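How do you teach a robot to fold a T-shirt?

By the Grodeo kids' page, Dustonton
9 April 2021

Do you remember learning to tie your shoes? I do, a bit. My aunt sat beside me on the back step and did it over and over, and I copied her until my fingers got the idea. She never gave me a list of rules. She just showed me lots and lots of goes.

Robots can learn that way too, and my job is to make the goes.

I work at a little place called Grodeo, and we want to build a robot that can tidy up clothes. Sounds easy, right? You can probably pick up a sock with your eyes shut! But clothes are tricky for a robot. A cup is always the same shape, wherever you put it. A jumper can be a lump, a sausage, a pancake or a sort of squashed octopus, and it changes every time you touch it.

So could we write rules for the robot? We tried. We wrote "find the sleeve, pick up the sleeve", and then the sleeve was inside out and hiding underneath. We'd have needed a rule for every single way a jumper can flop, and there are more of those than anyone could write down.

What we do now is collect examples. One example is one person doing one small job from start to finish, like picking up a shirt and laying it flat. While they do it, a camera records what happens. Later on, a computer program goes through all the recordings and looks for patterns. What did the cloth look like just before the fingers closed? Which way did they move next? After plenty of these, the program can start making its own guesses about what to do.

How many is plenty? For our first try we used 50, and the robot was hopeless. It mostly patted the bed. Then we made 2,000, and it got a lot better at grabbing. Now we have nearly 3,000 and I have folded more laundry than my whole family put together.

There's one important trick. I don't use my own hands, because the robot hasn't got hands like mine. I hold a gripper, a tool with fingers like the robot's, and the camera rides along on it. 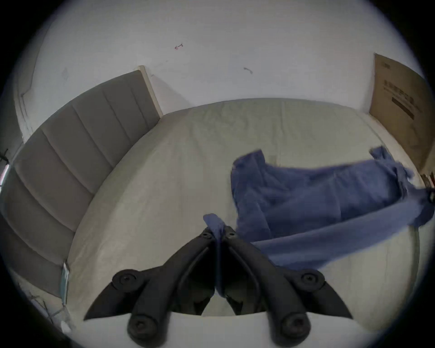 Clothes on a bed are my favourite ones to record. Beds are big and flat, and I can stand beside them without getting a sore back (kitchen floors are the worst). I only have two fingers to work with, so I have to think hard about where to pinch. See the bit of blue cloth between the tips? A little pinch like that is what the robot has to learn to make, in all those rumples and folds.

We go to different homes as well, here and over in Wurnirbridge. If I only ever used my own bedroom, the robot might get muddled by a new wall or a different colour of sheet. My own record is 22 goes before lunch, and some of them were pretty messy. I want to do socks next!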